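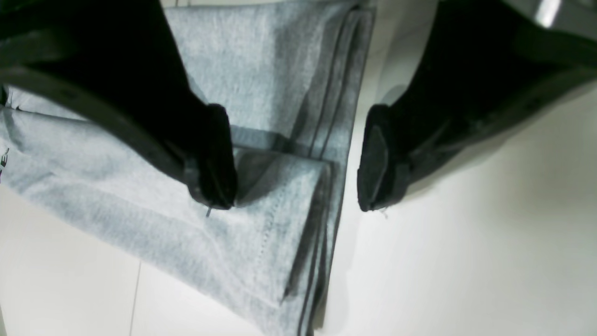
When does the Furham school board vote on the new budget?
The vote takes place Thu 26 June, after public comment closes.

1/ The proposed budget covers 4 schools and 306 staff positions. No teaching positions are cut.

2/ The Mercombe campus will receive funds for three more reading specialists and a full-time school nurse.

3/ Payroll and purchasing records will move to Fitico in the fall. Staff will receive login instructions by mail – please keep your current password until then.

4/ The district received 174 written comments on the first draft. Responses are posted with the budget summary on the district website.

Reading time: 1 min
Contact the Finance Office | © Furham School District | Back to top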